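Does adding wrist camera views really help a grasping policy, or did I just get lucky?

Ayana Gidey
I'm trying to repeat the result from the Grornia paper, the one where they train on 500 demos with a wrist view and beat 3,000 demos without it. My hand is a three-finger one and I only have 200 demos so far.
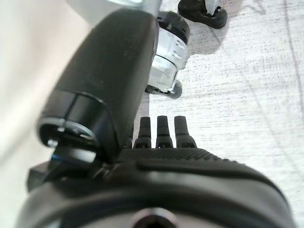
My success rate went up by 30 points on shiny cylinders and did nothing at all on soft stuff. Is that normal? I ran it all on Tuesday with one random seed — maybe that's my problem.

Kenneth MacAulay
One seed is your problem, yes. Run at least five before you believe anything. Also check that your test positions weren't in the training set. I got burned by that in November and had to redo a whole table.

Vitória Correia
We saw the same split in our lab! My guess is the wrist view mostly helps with the last bit of the approach, and soft things forgive a sloppy approach anyway. Try blanking the wrist view halfway through the reach and see where it falls apart.

Ebise Worku
works fine for me, update Zekix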